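Department of Mechanical and Control Engineering
Student Project Report

Handing Objects Between Two Arms: Effects of Wrist Camera Input on a Learned Policy

Submitted by: Nomvula Masilela and Gerrit Ntuli
Supervisor: Lizelle Dlamini
Jun 23, 2020

1. Purpose

The project examined whether a policy trained from human demonstrations performs a two-arm handover more reliably when it receives images from both wrists in addition to a fixed view of the workspace. Handover was chosen over simple pick-and-place for the reason that both grippers must be on the object at the same moment, and an error of timing in either arm ends the attempt.

2. Method

Demonstrations were recorded by teleoperation over 3 weeks on the Berura bench. Each began with several household objects on the floor mat and a shelf at the back. The operator picked up an alarm clock with one arm, brought it to the middle of the workspace, closed the second gripper on it, and released the first. The position of the objects was changed between demonstrations.

A total of 2158 demonstrations were recorded. Those in which the object was dropped, or in which the operator stopped before release, were removed. The remaining 2000 were used for training. Two policies were trained on the same data with the same settings: Policy A received the fixed view only, and Policy B received the fixed view and both wrist views.

3. Results

Policy B completed the handover more often than Policy A in all 6 test layouts. The difference was largest where another clock stood close to the target. Policy A tended to close the receiving gripper too early, before the fingers had reached the body of the clock. Policy B seldom did so, but it was slower, and in several trials both arms held the clock without either letting go until the time limit was reached. These trials were scored as failures.

Round objects lying on their sides were the hardest for both policies. The first grasp was often off center, which left little surface for the second gripper.

4. Limitations

All trials used one bench and one pair of arms. The wall panels were not changed, and the results may not carry over to a different background. Release was judged by one of the authors from recorded video, without a second rater.

5. Further Work

The authors propose adding gripper force to the policy input in August, with the aim of reducing the stalled handovers described in Section 3. Demonstrations with the larger clock on the shelf should also be collected.

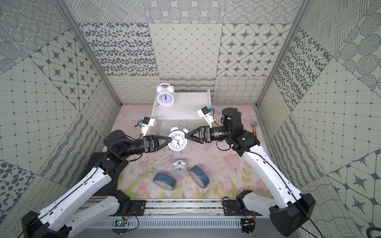
Ming-te Tsang: Were the stalled trials spread evenly across the layouts? If most of them came from one or two, I would look at the demonstrations for those layouts before adding force input. Operators often pause just before release, and the policy may have learned the pause.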